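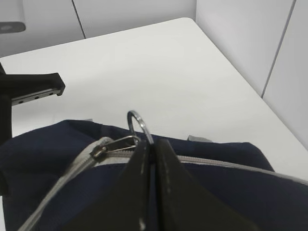 Plirodton builds a gripper kit for small parts, the kind most arms fumble. Brendan Coughlan and Ultan Carroll started it in Brestport, and we're six people now – still sharing one bench! We love fiddly jobs best: a slim metal ring on a zipper pull, held between two black fingertips over a navy bag, is our idea of a good afternoon.

Home | About | The Kit | Support | Contact

The kit ships with three sets of fingers and a mounting plate, and Ultan answers the support mail himself. Our second workshop, in Evesex, opens in December, and we can't wait to have you over.

3 shares | 2 comments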